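Week 2: Reading claims about display and attention

The Trelberg handout says shoppers remember 86 percent of signs with warm colors. Ask who was tested. The answer is 25 people, all staff at one store, all on a Monday morning. I would not bet lunch on it.

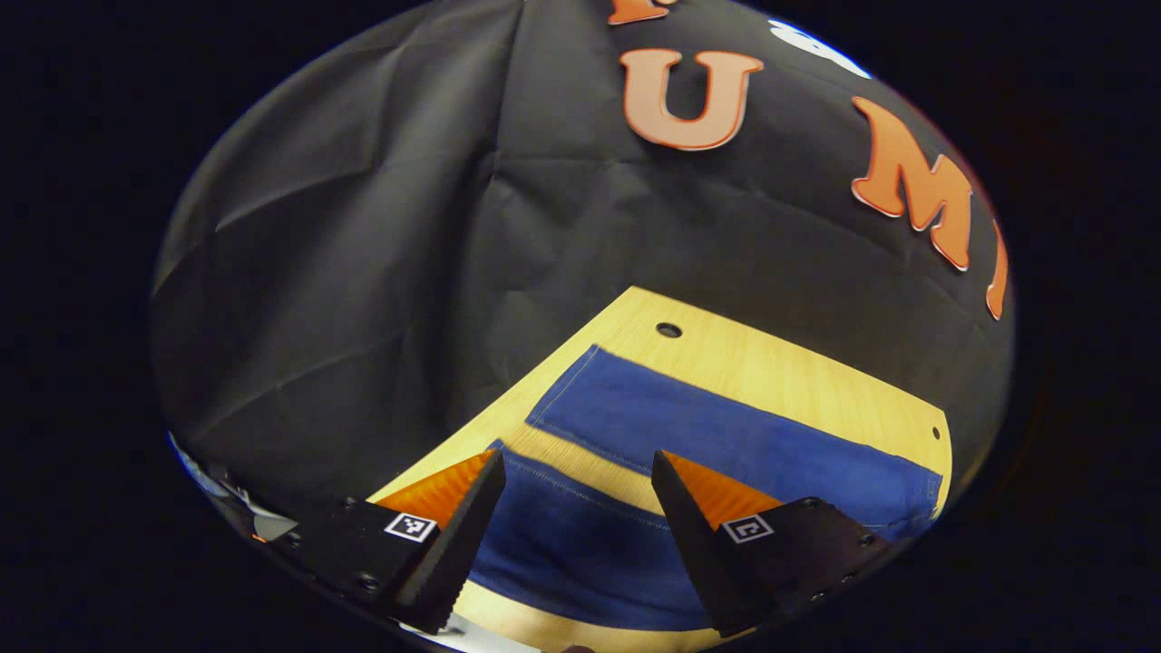 Jorilik repeats the figure in its sales guide and drops the sample size. Watch for this in your own reading. A number that has lost its source should count for very little, however often you meet it.

For next time: find one claim in the Kurkenum reader and trace it back as far as you can. Bring the page.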